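So I've been meaning to write this one since June, when my sister-in-law watched me unload the dishwasher and asked, completely seriously, why I of all people don't have a machine for that. I write about gadgets. I own a vacuum that maps my hallway and a mop thing that is scared of the rug. But the dishwasher gets emptied by me, every single morning, with wet sleeves.

My answer at the time was something like "they're close!" and then I went home and felt bad, because I've been saying they're close for years now. So I went and looked. I read a pile of stuff, I bugged some people, and I spent an afternoon at a workshop in Bredcombe where a friend of mine, Stefaniia Boiko, works on getting two-armed robots to do the kind of thing you and I do without putting down our coffee.

First, my own house. I kept a list for a while of every little job I did with my hands in the evening. I stopped at 43. And what got me, reading it back, was how few of them were what you'd call a chore. "Do the laundry" is a chore. But "find the end of the tape", "peel the sticker off the pear", "work out which lid", "get the hair off the counter that won't come off the counter" – those are what fill up the evening, and they're inside all the big jobs too. Nobody puts "pick up one small thing and hold it while the other hand does something else" in an ad. It was on my list over and over, though, once I started writing things down that way.

Floors are pretty much handled, I'd say. My Prestine has been going for two years and I'd cry if it died. It gets stuck under the same chair it always got stuck under, and it can't do stairs, and I've had to train the family to pick up socks. But it does the job when I'm not home, which is my whole test. If I have to stand there and watch it, then I'm still doing the chore, just with my arms folded.

Anything with hands is a different story. When I got to the workshop I was expecting, I don't know, a kitchen? A fake living room with a sofa? It's a concrete floor and a white table. Stefaniia says kitchens come later and that a table is plenty hard, and after ten minutes there I believed her.

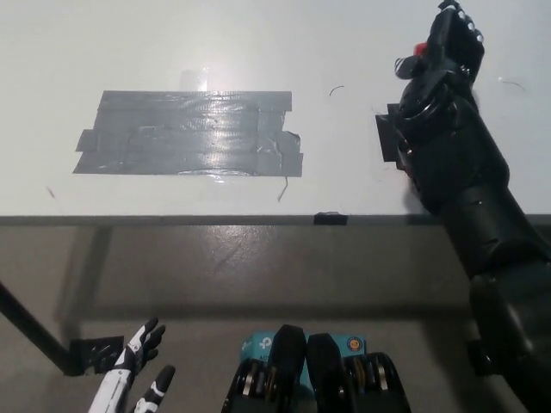

Small red thing in one hand, the other hand down below the tabletop. Duct tape on the table.

I asked her what I thought was a smart question, which was how strong the hands are. She was very nice about it. Strong isn't the trouble, she said, she could buy strong. What she loses sleep over is knowing how hard you're squeezing, and noticing that the thing has shifted a tiny bit, and doing something about it before it's on the floor. I do that with an egg while arguing with a child. I have no idea how I do it, which is a big part of why it's so hard to hand over to somebody else, let alone to a machine.

Then there's tape. I got a little obsessed with tape on the train home. Think about what you do with a roll of duct tape: you pick at it with a fingernail until it lifts, you pull, you tear it and it comes off ragged, it sticks to itself, you swear, you lay down another strip over the first one. No two goes are the same. A towel is a bit like that as well, and so is a bag of salad. Cups are friendly by comparison! A cup is the same shape after you've grabbed it.

Shop floors, then. I figured they'd be miles ahead of my kitchen, and in some ways sure. A reader who works at Komholm, where they pack bathroom fittings, wrote to me after my last post and said they've had arms moving full cartons for years and everyone's glad, because cartons are heavy and it was wrecking people's backs. The little bag of screws that goes inside the carton still gets dropped in by a person. They tried a machine on it from a company called Tkachuk and it was fine as long as the bags lay flat. The bags do not lie flat. She said it did 1,000 in a row on the day of the demo, with everybody clapping, and by the end of the first real week somebody had been put next to it to straighten the bags. So again, arms folded, watching.

I don't want to be a grump about it, because I came home from Bredcombe more excited than I went. Five fingers that move separately and can pinch something are pretty amazing to stand next to, whatever is or isn't getting done with them. I just wouldn't plan my mornings around it yet.

If you've got something at home with an arm on it that does a real job (not a floor, I've heard about your floors) please tell me in the comments. I'm especially after anyone who's got one to fold a fitted sheet. I can't do that one either.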